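Wäsche zusammenlegen, ohne schlechte Laune zu kriegen

Ich gebe es zu, ich habe Wäsche falten jahrelang gehasst. Waschen ist ja kein Problem, Knopf drücken, fertig. Aber dann steht der Korb da und guckt einen an, und am dritten Tag zieht man die Socken direkt daraus an. Seit ich ein paar Kleinigkeiten anders mache, geht es mir viel leichter von der Hand, und weil mich nach dem Beitrag über Kalkflecken so viele danach gefragt haben, schreibe ich es jetzt mal auf.
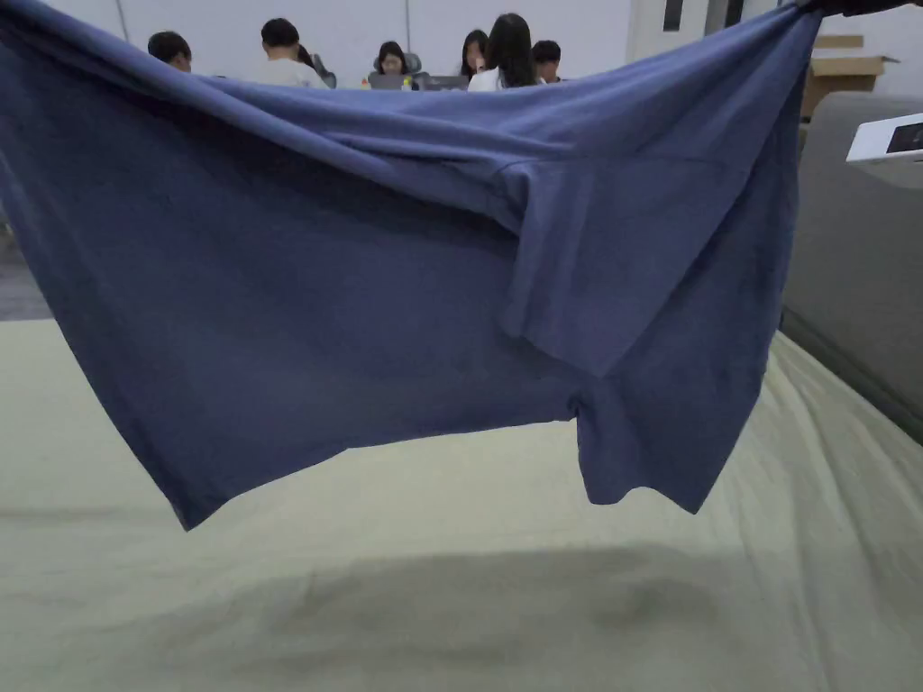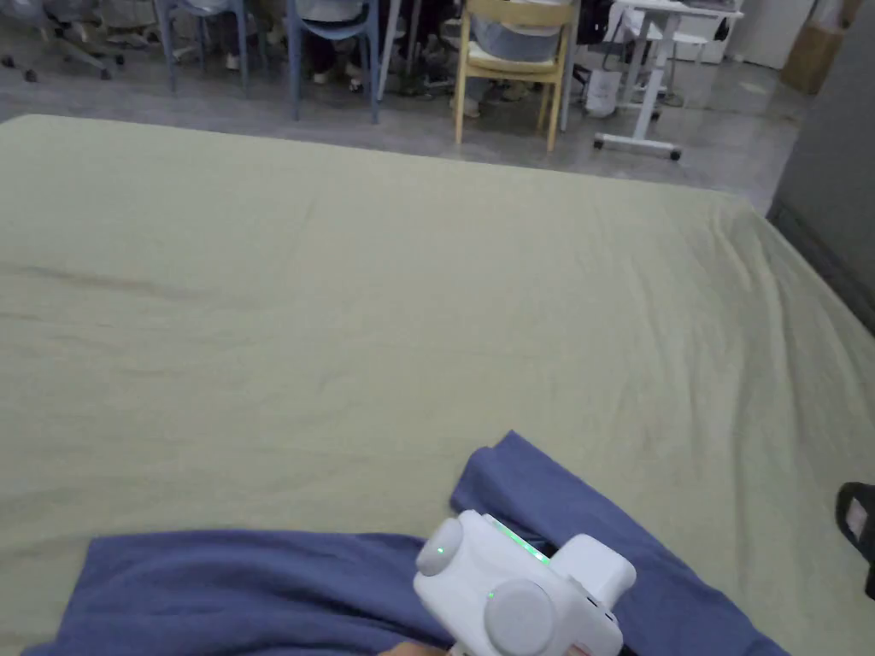 Mein wichtigster Tipp fängt schon beim Aufhängen an: ausschlagen! Jedes Teil einmal kräftig, auch die kleinen. Meine Nachbarin Jui-lin Ng macht das so laut, dass man es im ganzen Hof hört, und sie hat seit Jahren kein Bügeleisen mehr. Danach die Nähte kurz mit den Fingern glattziehen, vor allem am Bund und an der Knopfleiste, dann trocknet das gleich in Form.

Falten geht am besten auf einer großen Fläche in Hüfthöhe. Der Couchtisch ist zu niedrig, da meldet sich nach zehn Hemden der Rücken. Ich nehme meistens das gemachte Bett, da kann ich Stapel bilden und muss abends zwangsläufig alles wegräumen, wenn ich schlafen will (sehr wirksam, probiert es aus). Wer eine weiche Matratze hat, legt für Hemden ein Brett oder ein großes Tablett unter.

Sortiert wird bei mir nach Schrank und Person, die Farbe ist mir dabei völlig egal. Erst die großen Teile, dann T-Shirts, ganz zum Schluss der Kleinkram. Unterhosen falte ich der Länge nach auf ein Drittel, schlage sie von unten hoch und stecke das Ende in den Bund. Das gibt feste kleine Päckchen, die man hochkant in die Schublade stellen kann. Bei uns passen so 20 Stück in einen alten Schuhkarton. Ich hatte auch mal die Einsätze von Mokitz, die sind hübsch, aber der Karton tut es genauso!

Spannbettlaken, das ewige Thema. Je eine Hand in zwei benachbarte Ecken, die eine Ecke über die andere stülpen, mit den anderen beiden genauso, hinlegen, Gummikante nach innen schlagen und dann einfach Rechtecke falten. Perfekt wird das nie. Ich stecke das Ergebnis in den passenden Kissenbezug, dann sieht man es sowieso nicht und die Garnitur bleibt zusammen.

Noch was zu muffiger Wäsche: Meistens ist die Maschine schuld. Türdichtung auswischen, Waschmittelfach rausnehmen und abbürsten, Tür nach dem Waschen offen lassen. Und weniger Weichspüler, bei Handtüchern am besten gar keinen, die saugen sonst schlecht. Bei über 70 Prozent Luftfeuchte im Trockenraum stelle ich einen Ventilator vor den Ständer, Stufe eins reicht.

Zu den einzelnen Socken: Ich sammle sie in einem Beutel an der Schranktür und schaue alle 6 Wochen rein. Was dann noch keinen Partner hat, wird Putzlappen, damit kommt man wunderbar an Jalousien und Heizkörper.

Im Februar kommt dann der Beitrag über Mottenschutz, Zedernholz habe ich schon bestellt. Schreibt mir gern, was bei euch hilft.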